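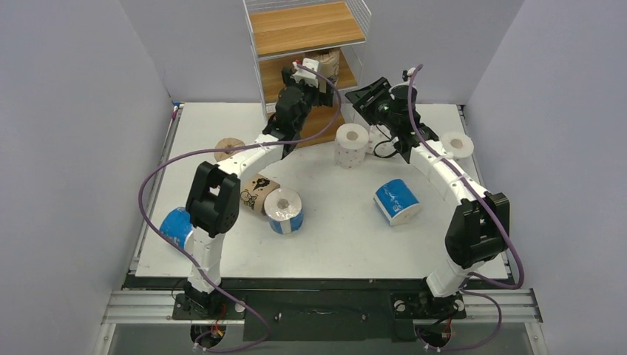 Page last modified: July, 4:40 pm

Unit 6: Task planning for two arms and one shelf

These notes go with the lab on the Nika cell. The task is to put rolls of paper on a small shelf using two arms. You will write the planner. Perception and low-level control are supplied in the Povico package, and you should not need to edit either one.

1. State

The planner keeps one record per roll: an ID, a pose, a wrapper class, and a status. Status is one of TABLE, HELD_L, HELD_R, SHELF or LOST. Shelf boards are separate records with a list of free slots. Do not store the free slots inside the roll record. Last term several groups did, and their planners placed into slots that were already taken.

Pose includes whether the roll is upright or on its side. The two cases use different grasps, so a wrong flag gives a bad approach angle even when the position is good.

2. Assigning arms

The simple rule is to split the table down the middle and give each arm its own half. It works until both arms want the shelf. The shelf region is a shared resource in the planner, with a lock. An arm requests the lock before its wrist enters the region and releases it when the wrist is clear. Only the arm with the lock may place. The other can keep grasping on the table.

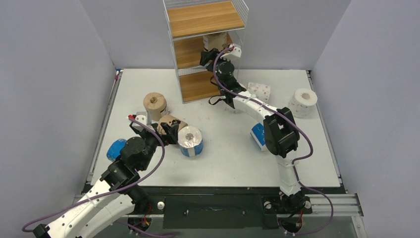
Tsao asked whether the lock could be split by board, so that one arm works high while the other works low. It can, but the forearms still share the space in front of the shelf, and you would need a check on the links as well as the grippers. Use the single lock for this unit. The split version is an optional extra.

3. Preconditions for PLACE

PLACE(arm, roll, slot) needs the roll held by that arm, the slot free, and the lock owned. After the motion, the planner asks perception for a new scene before it sets the status to SHELF. If the roll is missing from the new scene, set LOST and replan.

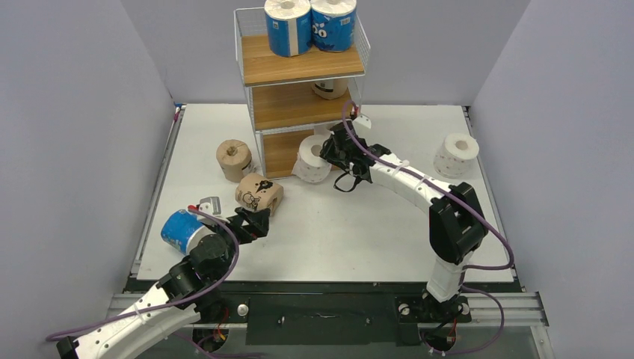

Fig. 2. Right gripper at a roll on the lowest level, with two wrapped rolls on the top board.

4. Wrist view and grasp check

The fixed camera gives a first pose. The wrist camera refines it just before the fingers close. Clear film causes trouble here, as highlights on it can be read as edges. The Jistitz filter in the package drops small bright patches before fitting the end circle.
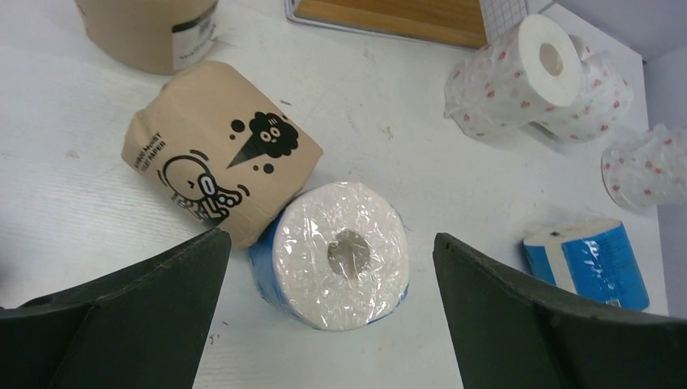 If the fit score comes back under the threshold, back off along the approach axis and try once more. After 2 failed fits, return the roll to the queue and pick another. Log every attempt with its score.

To hand in: your planner file, the log from one full run, and a half page on any replans. Run seed 556 in the simulator first. It has 13 steps and forces one lock conflict.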